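# Dekix teaches its robot to fold by letting people do it first

**For release Monday, 9 a.m.**

Hello from all of us at Dekix! I'm Floarea Tudose, I run the cloth handling work here, and I've been itching to share this one.

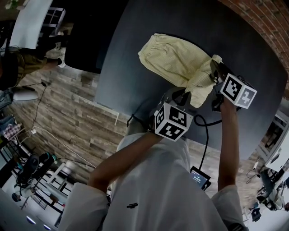
We've just finished the first round of Gisel, our method for teaching a two-armed robot to handle soft clothes from human demonstrations. A person holds a gripper in each hand and folds, and the patterned cubes on top let us follow where each hand goes and how it turns. Those paths then become the robot's lessons (after a fair bit of cleaning up, which Saeed Hassanpour does and which he'd like mentioned).

We collected more than 600 demonstrations from 6 people, mostly on small garments with elastic in them. Elastic is horrible! It bunches, it springs back, and a corner you've just flattened curls up again while you're busy with the other one. Our old method, driving the arms by remote control, made all of that painfully slow, and people got fed up by lunchtime.

For the test we gave the robot 50 garments it hadn't met before. It folded most of them neatly enough to stack. Shorts went best. Anything with long straps is still a mess, and I won't pretend otherwise.

"I folded for two hours and forgot I was holding the things," says Octavio Nina, one of our demonstrators. "My wrists knew about it later, mind you."

Our partners at Yazdani are trying Gisel next on towels and pillowcases, and we'll be showing the robot at Vorniria in April. Come and bring a crumpled T-shirt if you like, we'd love to have a go at it.

**Press contact:** Gilberto Guzmán, Dekix press desk. He has the full write-up and can set up a visit to the lab.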